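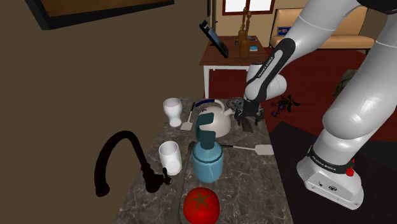

Can a gripper be chosen in simulation before the hardware is bought? For ranking two candidates, the simulator is good enough; for predicting a success rate on the real counter, it is not, and we have stopped quoting simulated rates outside the group.

Last updated: 30 Dec 2019

The gripper comparison that was started in April is finished in its simulated part. The arm in all runs is the Franka Emika model with a parallel gripper mounted at the wrist. Two finger designs were tested on it. The first is the Clovevach finger, flat and stiff. The second is the Fadesov finger, which has a shallow groove along the pad and a compliant layer behind it. Both were modeled with the same outer dimensions so that reach and clearance would not change between runs.

The test set is kitchen objects on a countertop. A kettle is in it for the handle grasp. Spatulas are in it because a thin blade on a hard surface is difficult for any two-finger gripper. A pump bottle, cups and a tomato make up most of the rest. The tomato uses a rigid body with a force limit, so a grasp that exceeds the limit is scored as a failure even when the object is lifted. Jin-sol Byun wrote the scoring script and has kept it deliberately strict. An object has to be lifted clear, held for two seconds and set down upright if it started upright.

We ran 1202 trials in total. Object poses were randomized within 25 mm of the nominal position, and the random seeds were shared between the two finger designs. Sharing seeds matters more than we expected. In an early batch the seeds were independent, and the order of the two designs changed when the batch was repeated. With shared seeds the order has held in every repeat so far.

On upright objects with near-parallel sides there is no useful difference. Cups and the bottle are picked by either finger, and the failures are planning failures: the arm approaches, the wrist runs close to a joint limit, and the planner gives up. These are logged separately and do not count against the finger.

On the kettle handle the Fadesov finger is better. The groove centers the handle during closing, and the kettle swings less during the lift. The flat finger holds the handle but lets it rotate, which costs it the set-down check. Theophilus Darko tried to recover this with a slower closing speed. It helped a little, and the cycle time grew enough that the change was dropped.

On flat spatulas the order reverses. The Clovevach finger can be brought down until the tips touch the counter and then closed along the surface. The compliant layer on the other design deflects when the tip makes contact, and the pad rides up over the blade. Grasping by the handle avoids the problem for both designs, but the handle is not always reachable when another object is standing over it. We left the blade grasps in the results.

The tomato results should be read with care. The contact model treats the pad layer as a spring with fixed stiffness, and the number we used was taken from a bench measurement of one pad at one closing speed. A second pad from the same order was noticeably softer. Until more pads have been measured, the advantage shown for the compliant finger on soft produce is best taken as a sign of direction only.

Two controllers were compared alongside the fingers. The first is plain position control with a force threshold on closing. The second is the Van Acker impedance controller, ported by Jin-sol with the default gains halved. Impedance control reduced hard contacts with the countertop, mostly on low grasps. It made no visible difference on the kettle. It did introduce one new failure, a slow drift of the wrist during the hold phase, which was traced to an incorrect tool mass in the configuration file. The affected runs were discarded and repeated. Anyone who copied the configuration before the correction should replace it – the old file still loads without a warning.

Camera placement received less time than planned. A fixed overhead view and a wrist view were both rendered for every trial, but only the overhead view has been used for pose estimation. The arm itself blocks that view during the last part of the approach, so the final 20 mm are executed open loop. Theophilus has a version that switches to the wrist view at that point. It works on upright objects and loses the spatulas, where the background texture under the blade confuses the edge detector. Plain counter textures are easier, but we are keeping the patterned ones in the set.

The household scenes come from the Poveo scene package. Background furniture is included in the rendering and excluded from collision checking, which saves a good deal of time per trial. The faucet is the one fixture we had to put back into the collision set. Without it the planner was quite willing to pass the forearm straight through.

The next stage is on the physical arm. Printed versions of both fingers are ready, and the mounting plate fits after the screw holes were opened slightly. The object list will be shortened to the kettle, one spatula and the soft items, which are the cases where the simulated results differ or where we do not trust them. Position control will be used first. The impedance controller will follow once the tool mass has been measured with each finger fitted.

Logs and the scoring script are in the group directory under the gripper comparison. Video was saved for failed trials only. Requests for additional objects should go to Jin-sol with a mesh and a measured mass – meshes without a mass will be returned.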